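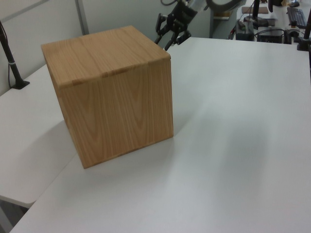

Kramer Bench Arm, Household and Light Shop Configuration

Supplier: Plornon
Page last revised: Oct 27, 2026

Overview

The Kramer is a single tabletop arm with a two-finger gripper. It is sold to appliance makers, repair shops and test kitchens that want to find out which small chores can be handed to a machine now and which should wait. It is not sold as a home robot. Plornon does not recommend it for unattended use in a house, and the warranty excludes it.

The sections below list what the arm does reliably, what it does some of the time, and what it should not be asked to do. Buyers comparing it with a fixed-program pick-and-place unit should read the section on limits first.

Chores rated for routine use

Moving a rigid object between two marked positions. Pushing a box or tray along a flat surface. Placing light parts in an open bin. Pressing a large button or rocker switch.

A chore is rated for routine use when it has been run 700 times in our shop with no more than nine stops that needed a person. The object may be turned to any angle on the table at the start of a run. Lighting is ordinary ceiling lighting.

Chores rated as supervised

Opening a hinged lid. Pulling a drawer. Picking up an object by a thin handle. Hanging a cup on a hook. Wiping a flat surface with a folded cloth.

These work often enough to be useful in testing, but someone should be within reach of the stop button. Handles are the usual cause of a stop. A thin wire loop lying close to the table gives the fingers very little clearance, and an approach that is slightly low will press on the table before the fingers close. Raising the object on a pad helps. Slowing the approach also helps, at the cost of cycle time.

Lids are the second cause. Where the lid and the body are the same material and color, the seam can be hard to find from overhead. A second camera at table height is supplied in the Ralard option and should be ordered if lids are part of the work.

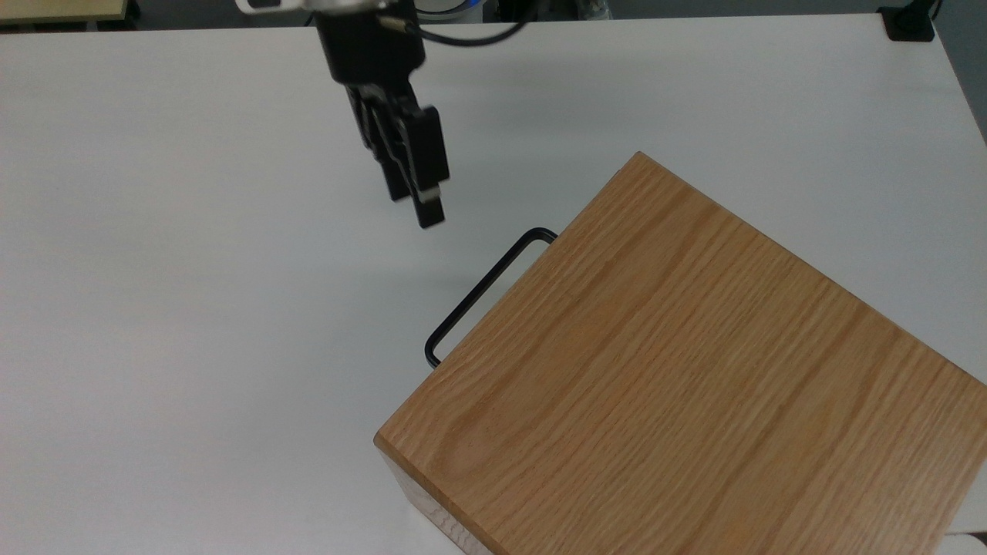
Kakia wrote after its trial period that a person could clear the same bench in a fraction of the time, and that the arm made sense only for the jobs it could be left to repeat. We agree with the first point. On a mixed bench, where every object is different, a person is faster and will remain so for the foreseeable future. The comparison changes when one motion has to be repeated through a shift, such as a lid or drawer endurance test, provided the part is held in a fixture.

Chores not rated

Folding clothes. Washing glassware. Tying or untying bags. Anything involving a flame, a blade, an open container of hot liquid, or a pet. Requests for these are logged, but there is no release planned.

Setup

The table should be level, matte and a plain color. Gloss finishes produce reflections that the vision software may read as edges. Keep cables behind the arm and outside the sweep of the elbow. Leave 42 inches of clear space on the operator side.

Calibration uses the printed card in the accessory tray and should be repeated whenever the table or a camera stand is moved. If two tables are pushed together, clamp them. A joint that opens by even a small amount will shift objects on one side relative to the other, and the arm will miss on that side only – a fault that is often reported as a gripper problem.

Maintenance

Inspect the finger linkages every 2,000 cycles for play. Replace finger pads when the surface is smooth to the touch. Check the wrist cable for kinks at the same interval, with the arm powered down. Do not oil the linkages.

Ordering

The base configuration includes the arm, gripper, overhead camera, controller and one set of spare finger pads. The Ralard option adds the table-height camera and its stand. Table and fixtures are not included. Units ordered in October ship with the current software; earlier units can be updated from the controller menu without being returned.

Trial units are available to shops that can send a written list of the chores they intend to test, with the weight and size of each object.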